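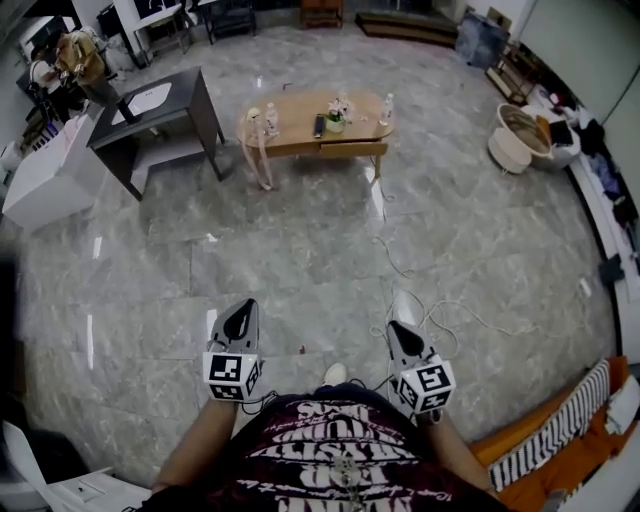 Photo: Katherine Muñoz, 11 Dec 2025

Coffee table

A coffee table is a low table meant to stand in front of a sofa or among a group of chairs, where people can reach it without getting up. I've been keeping the furniture pages of this encyclopedia going for a while now and this is the entry I get the most mail on, which tells you how many people have opinions about a thing they mostly put their feet on. Other names are cocktail table (you'll see it in American store catalogs) and, for the smaller ones, occasional table.

Height and size

Most coffee tables are about level with the seat of the sofa or a little lower. Go much higher and you lose the view across the room, go much lower and you're folding yourself in half to pick up a cup. My own rule is two thirds the length of the sofa, and I break it at home!

Shapes

Rectangles are the most common, then rounds and ovals, then everything else. I'm an oval person. You get nearly the length of a rectangle and no corners at shin height, and anyone who has walked through a dark living room knows what that's worth. The light wood one in Katherine's photo is a good example of the type, with a lower shelf and a drawer whose front is curved to go with the top. Curved drawer fronts are more trouble to make than flat ones. They're either sawn from a thick piece, built up from thin layers bent over a form, or made flat and faced with something bendy, and you usually have to pull the drawer out and look at the top edge of the front to tell which.

Drawers and shelves

Not every coffee table has a drawer, and plenty of people are happy without. I like one. It takes the coasters, batteries, pens and the takeout menus I refuse to throw away. Hernán Ospina, who edits the cabinetmaking pages here, thinks a coffee table drawer is always too shallow and that the shelf does the real work (we have gone back and forth on this in the notes since January, and he hasn't moved an inch). A shelf is better for magazines and big books, I'll give him that, but it collects dust like you wouldn't believe.

What ends up on top

The coffee table is the one surface in the house that everybody uses, so it fills up. Drinks, the remote, a plant. The oval table has all of those, with plastic water bottles spread along it and pink flowers in a white pot in the middle, and I'd call that pretty typical. If you keep a potted plant on wood, put a saucer under it and lift it now and then, as trapped damp leaves a dark ring that goes deeper than the finish. Cold bottles leave the pale cloudy kind of ring, and those often come out with a little gentle heat and patience.

Coffee tables and side tables

A side table stands next to a seat, a coffee table stands in front of it. Side tables are generally taller and smaller, with room for a lamp and a glass. They don't have to match. A dark gray side table near a light wood coffee table, as in the same photo, looks perfectly fine to me, though Hernán would want the legs to agree.

In larger rooms

Low tables look smaller the bigger the room gets. Under a high ceiling, with a balcony across the back, a table that would crowd an apartment hardly registers, and you want a rug or some seating pulled close around it to hold it in place.
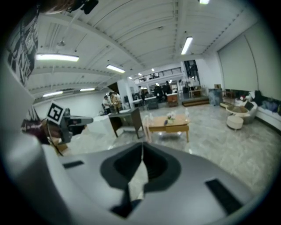
Care

Dust with a soft dry cloth, wipe spills right away, and go easy on the polish. A stiff drawer usually wants a rub of candle wax along the runners, nothing fancier.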